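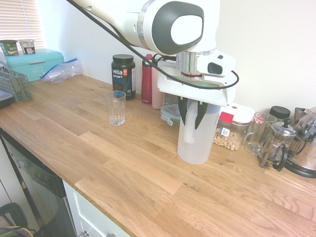
Jonlow Hall Breakfast Counter Back in Daily Use

Reltdale College, Office of Residence Life
July 10, 2018

The breakfast counter in the ground floor kitchen of Jonlow Hall has returned to daily use under a revised arrangement for shared and personal items. The counter was cleared in June so that the wood surface could be sanded and oiled, and the Office of Residence Life used the closure to review how the space is stocked, labeled and cleaned.

Jonlow Hall houses 100 residents during the summer session. The ground floor kitchen is the only one in the building with a full-length counter, and it is the kitchen most residents pass through on the way to morning classes. It serves as a place to pour a drink, fill a bottle or put together a bowl of cereal. Cooking takes place at the ranges on the opposite side of the room, and those areas are not affected by the changes described in this notice.

Work on the surface

The counter is light oak butcher block. It was last refinished before the building's east stairwell was rebuilt, and rings left by glasses and bottles had become noticeable along the front. The Reltdale carpentry shop sanded the full length of the top and applied a food-safe oil in two coats, leaving time between coats for the wood to absorb the finish. The sealant where the counter meets the wall was replaced during the same visit.

Residents are asked to wipe up spills promptly and to use a damp cloth with a small amount of dish soap. Scouring pads and spray cleaners containing bleach should be kept off the wood. Cutting directly on the counter is not permitted, and cutting boards are available in the drawer to the left of the sink. Hot pans belong on the metal racks beside the ranges.

The carpentry shop will oil the counter again during the winter recess. Residents who notice a split, a raised edge or a dark patch in the wood before then should report it through the maintenance form, giving the room as "Jonlow, ground floor kitchen."

What is kept on the counter

Under the revised arrangement, items that are used every morning may stand on the counter. Water pitchers, drinking glasses and mugs may be left out when clean. Dry foods may be kept along the back, against the wall, provided they are in a closed container. This covers cereal in lidded canisters, protein powder in its own tub and similar goods. Reusable water bottles may also stand at the back of the counter.

The front of the counter is to be left open for pouring and serving. In previous terms, dry goods tended to move forward as more were added behind them, and residents reported that it was difficult to find room to set down a bowl. The office considered adding a second shelf above the counter and decided against it, as the wall at that point carries the electrical supply for the ranges.

Cereal and other loose dry foods should be moved out of their cardboard boxes and into a canister with a lid that closes completely. Opened boxes and bags folded over at the top will be taken down to the pantry. Clear canisters are preferred so that the contents can be seen without opening them. A resident who prefers to keep a product in its original plastic tub may do so if the lid screws or snaps shut.

Cooked food, cut fruit and anything else that would ordinarily be refrigerated should not be stored on the counter, even in a sealed container. Empty glass containers with snap lids may be left there during the day when they are waiting to be packed for lunch. Containers left overnight will be moved to the shelf below the window.

Marking personal items

Personal items should carry the resident's room number. A strip of tape, a sticker or a tag is acceptable, and the marking may be placed on the side or the bottom of the item if the resident does not wish it to be seen. Items bought for general use should be marked "shared." Unmarked items will be treated as shared, and residents should keep this in mind before leaving protein powder or other costly products in the kitchen.

Bottles have been the most frequent source of confusion. Many residents own models of the same shape, and several were taken to class by mistake during the spring term. Marking the bottle itself is recommended, as caps are easily exchanged at the sink. Unclaimed bottles from the spring are held at the Jonlow front desk and may be collected until the end of the summer session.

Pitchers and glasses

The college has purchased replacement pitchers and drinking glasses from Bramix, the supplier that furnishes the dining rooms at Reltdale. The order was placed to make up for breakage over the academic year and to retire older pitchers whose handles had loosened. It included 10 pitchers, which have been divided among the Jonlow kitchens and the study lounge on Sandoval Street.

Pitchers are intended for water and for cold drinks made from powder or concentrate. They should be emptied and rinsed at the end of each day. A pitcher that has held anything other than water should be washed with soap before it is returned to the counter. Milk should be poured from its own carton and put back in the refrigerator.

The glasses may be washed by hand or in the dishwasher. When they are loaded in the dishwasher, they should be placed on the upper rack with space between them. Chipped glasses should be wrapped in newspaper and placed in the marked bin beside the rear door. Glass storage containers that have chipped at the rim should be discarded in the same way, and their plastic lids may be recycled separately.

Residents are reminded that kitchen glassware is to remain in the kitchen. Glasses and mugs carried up to bedrooms were the largest part of the spring shortfall, and a good number were recovered only when rooms were vacated. A return tray has been placed on each landing for items that have already traveled upstairs. The trays are emptied in the morning.

Cleaning schedule

The counter will be cleared and wiped down by building services two times each week, before breakfast. Staff will lift items from the back of the counter, clean beneath them and return them to the same position where possible. Residents do not need to remove their belongings beforehand, although lids should be closed the evening before. Building services will not wash dishes left on the counter or in the sink.

The remaining days are the responsibility of the residents who use the kitchen. A clean cloth is supplied daily and hangs on the rail under the sink. Used cloths go in the bucket beside it. Crumbs and loose cereal should be swept up by hand or with the small brush kept in the drawer, and should not be rinsed into the sink, where they have blocked the drain on more than one occasion.

Allergen information

Some residents of Jonlow Hall have allergies to nuts, wheat or dairy products. When food is moved from its packaging into a canister, the ingredient list should be kept with it. It may be cut from the package and taped to the side or placed inside a small bag attached to the lid. Scoops and measuring spoons should stay with the product to which they belong and should not be used for a second product until they have been washed.

Residents with a severe allergy may request a closed cabinet in the pantry. Requests are handled by the Office of Residence Life and are kept confidential. A doctor's letter already on file from the academic year does not need to be submitted again for the summer.

Other kitchens

The smaller kitchens on the upper floors of Jonlow Hall have laminate counters and will keep their current arrangement through the summer. The kitchen in the Sandoval Street building is scheduled for new sealant before the fall term and will close for one day when that work is done. A notice will be posted on the kitchen door and sent to residents by email.

Residents may send comments on the new arrangement to the Office of Residence Life or leave them in the box at the Jonlow front desk. Comments received during the summer session will be considered when the kitchen guidelines are reprinted for the fall. Printed copies of the present guidelines are available at the front desk during regular hours.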